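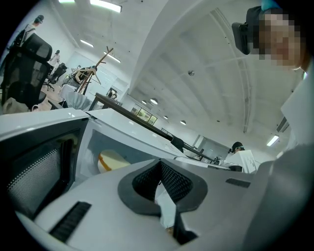
The ceiling lights at the new place. Long tubes plus a row of round spots at the far end.

We moved into the Udlow office in September and I have been sorting out the lighting and the tables since. Posting what I learned in case you are setting up a room of your own.

First thing: a white ceiling does a lot of the work. Our old room on Plivum had a dark one and we ran desk lamps all day. I haven't plugged one in here yet.

Senthil Salian wanted every tube swapped out. The quote came to 1,000 and we said no. We spent 69 on one replacement tube and left the rest alone.

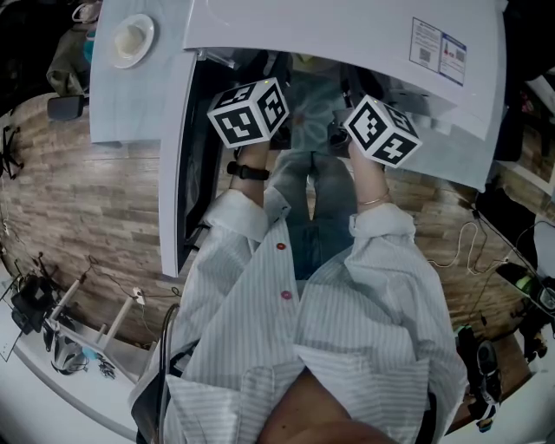 Tables next. We went with white tops and I would buy them again, but glass needs wiping more than you would think. The panel set into this one reflects your trousers and everything else, so smears show fast. Keep cups on a saucer and up in the corner, like the one at the upper left - coffee rings on white are a pain.

Wood-look floor was Lejla Petek's pick. Chairs roll fine on it.

Still to do: hooks for the bags, and blinds. Will post again when the blinds are up.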